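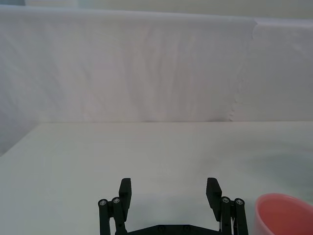 # How to read a master plan when your field is inside the line

Most people first meet a master plan on an easel in a school hall, with a young man from the consultants standing next to it. He will be polite and he will talk about lakeside walks. Let him finish, take the free booklet, and go home and do the following.

I farmed at the edge of Nerness until the Ploramell extension was announced, and I have since sat through two rounds of it with my neighbours. What follows is how we learnt to read the papers. It won't stop a plan. It may stop you signing something you haven't understood.

## 1. Get the real drawings

The booklet is advertising. Ask at the planning office for the land use plan, the phasing plan and the schedule of plots. Ask for them by those names, in writing, and keep a copy of the letter. We were told three times that the schedule "wasn't finalised". It had been finalised in September.

If they offer you a viewing at the counter only, take a pencil, a ruler and a second person.

## 2. Find your own plot number

Don't hunt for your land by shape. On the Ploramell drawings the old field boundaries had been taken off, and two families spent an evening arguing over the wrong corner. Work from the plot number on your title, find it in the schedule, and then look for the grid reference on the sheet.

Write down three things:

- the area they give for your plot
- the area on your title
- the new use it has been given

Our schedule had 1,263 entries. Berhanu Woldemariam went through the ones for our lane and found 9 where the area was smaller than on the title. The office called these rounding. All of them rounded the same way.

## 3. Read the colours with the key next to you

Green is the one to watch. It can mean a park, a drainage strip, a golf course, a verge beside a dual carriageway or "reserved". These are very different things to swap a field for. Reserved land in particular should make you ask: reserved for whom, and until when? If the key doesn't say, put the question in your written objection.

Yellow is usually housing. Check the density figure before you believe any picture of a cottage.

## 4. Look at the phasing before anything else gets you excited

A plan shows everything finished. The phasing sheet shows what has money behind it. In ours, the roads and the government offices were in phase 1. The market, the clinic and the serviced plots promised to farmers were in phase 4, and phase 4 had no date.

If your return plot comes in a late phase, find out what you are supposed to live on in the meantime. An annual payment may be on offer. Ask whether it rises with prices, who pays it, and what happens when that body is wound up or renamed. Ours has been renamed twice.

## 5. Be careful with the comparison city

Every new town is going to be like some other town. Ours was going to be like Pustberg, and a party of landholders was taken there to see it. Nuria Endale went. She said the buses were very good and the drains were covered, and I believe her. She also asked to meet anyone who had farmed there before it was built, and that was not on the timetable.

If you're invited on one of these trips, go, by all means. Ask these before you get on the plane:

1. Who owned the land before, and what were they paid?
2. How many years did it take from first drawing to first bus?
3. Where did the money come from, and is ours coming from the same sort of place?
4. Can we have an afternoon without the guide?

## 6. Put your objection in properly

Speaking at the meeting feels good and counts for very little. Costello, the firm running our consultation, logged spoken remarks as "general discussion". Written objections had to be numbered and answered.

Keep it to one page. Give your plot number, quote the sheet number, state what is wrong and what you want changed. Hand it in, get a stamp on your copy, and photograph the stamp.

We put in 400 of these. The reply to most was a single paragraph, but the drainage strip moved off eleven holdings in the next revision, mine not among them.

## 7. Check the revision

Start again from step 1 when it comes out. Plot numbers change between versions, and the new sheets don't always say so.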